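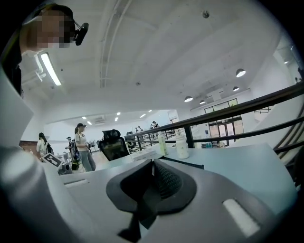
Who wrote this song? How music credits work

When you hear a song on the radio, you usually hear one name: the singer or the band. But many songs were made by more than one person. Some people wrote the words, others made the tune, and somebody sat at the computer and built the beat. The list of all these people is called the credits.

Let us take a song called "Curna". It is sung by Inna Pylypenko, and she wrote the words at her kitchen table in Gandton. The tune came from her friend Stepan Pasichnyk, who plays keyboard. The drums were made by a producer who uses the name Sirko. A producer is a bit like the coach of a song. He or she decides which sounds go in, which ones go out, and when the singer should try again.

So in the credits of "Curna" you would read:

Words: Inna Pylypenko
Music: Stepan Pasichnyk, Sirko
Producer: Sirko

Why do the names matter?

There are two reasons. The first one is that it is fair. If you painted half of a poster at school, you would like your name on it too.

The second reason is money. Each time a song is played on the radio or in a film, a small payment can go to the people who wrote it. Before the song comes out, the writers agree how big is the share of each one. For "Curna" they decided that Inna gets 55 per cent, Stepan gets 20 per cent and Sirko gets the rest. Can you work out how much is left for Sirko?

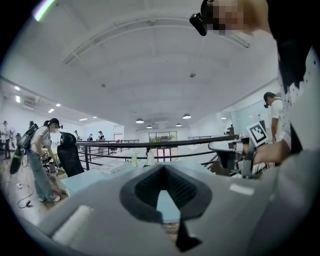
The shares do not have to be equal. Sometimes friends split everything the same, even if one of them only added a single line. Other times they talk for many hours before everybody is happy. It is best to write the agreement on paper, while all of them still remember who did what.

What is a sample?

A sample is a little piece of an old recording that is put inside a new one. Maybe Sirko finds a trumpet on a record by a band called Rilano, and he likes four seconds of it. He can't simply take it – usually he must ask for permission first, even for something so short. If Rilano say yes, they may want a payment, and the writers of the old song may get their names in the credits of the new one. This is how a song can finish with 13 writers, although only one person is singing!

Where can you find the credits?

On a CD or a vinyl record, look in the little booklet or on the back of the cover. In a music app, open the menu beside the song and look for a word like "credits". Choose your favourite song and read the names. Then look at another song by the same singer, and see if any of the names come back.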